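Support > Uvden Tabletop Arm > Set-Up Guide > Section 6: Open Day Demonstrations

Print this page | E-mail this page

6. Preparing the Simulated Kitchen Demonstration

This section is intended for staff who present the Uvden arm to visitors at an open day or during an arranged visit. It covers the simulated kitchen station only. For demonstrations with the physical arm, refer to Section 11. Both sections must be read by the presenter before the first group is admitted.

6.1 Before Visitors Arrive

1. Switch on the demonstration computer and the visitor display. Wait until both show the start page.

2. Sign in with the presenter account. Do not use an administrator account while visitors are in the room.

3. Open the Taheri scene library and select Kitchen Counter. Loading may take several minutes the first time the scene is opened.

4. Confirm that the connection panel lists port 1398. If another port is shown, close the program and start it again.

5. Run the arm through one complete practice cycle and select Reset Scene.

NOTE: Scene files changed after 6/19/20 will not open in earlier versions of the program. Sites that have not yet updated should keep the copy supplied with the original installation.

CAUTION: The physical arm must be powered off at the wall before the simulated station is started. The two share a control program, and a command sent to one may be received by the other.

6.2 Receiving a Group

Groups are limited to 12 visitors. The presenter stands at the keyboard and the assistant stands beside the visitor display. At the Tetthorpe site, Nazanin Ebrahimi assigns both positions, and changes must be agreed with her in advance.

6. State that the station runs in simulation and that all movement on the display is computed.

7. Select Counter View. Allow visitors time to look over the counter before the arm is moved.

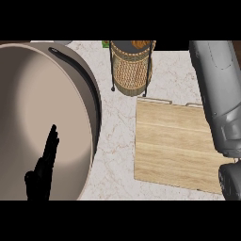 Figure 6-2. Counter View in the simulated kitchen, with bowl, woven basket, cutting board and arm.

8. Name the items on the counter and point out the arm at the right of the display.

9. Select Begin Task. Keep hands clear of the keyboard until the status line reads Complete.

10. If the arm stops before the task is complete, select Reset Scene and repeat step 9. After a second stop, proceed to questions and enter the fault in the station log.

NOTE: Visitors may operate the arm only in Guided Mode. Children must be accompanied at the keyboard by an adult from their own party.

6.3 Closing the Station

11. Select End Session and sign out of the presenter account.

12. Turn off the visitor display. Leave the computer on if a further group is expected the same day.

Questions about this section should be sent to Gøran Engström, Visitor Programs, Mundilness office.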